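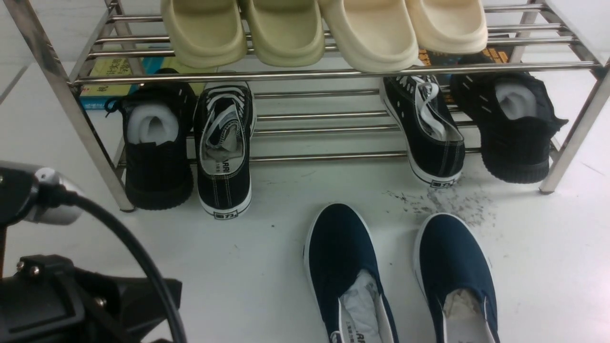
Figure 3. Shoe rack with foam slide sandals on the upper shelf.

3.2 What people think a pension is

We asked 2,255 working adults in Drakby and Wemlow when they could first draw a state pension. Most gave an age. More than 87 gave the name of a cousin who would know. Belief that the fund would be empty by retirement was strongest among those 8 years or less from claiming, who nonetheless planned to claim. Plattner's earlier survey in Drullanside found the same mix of gloom and punctuality. Asked where they had heard the fund was broke, respondents mostly cited other people who had heard it. We did not follow the chain further, having a budget of our own to worry about.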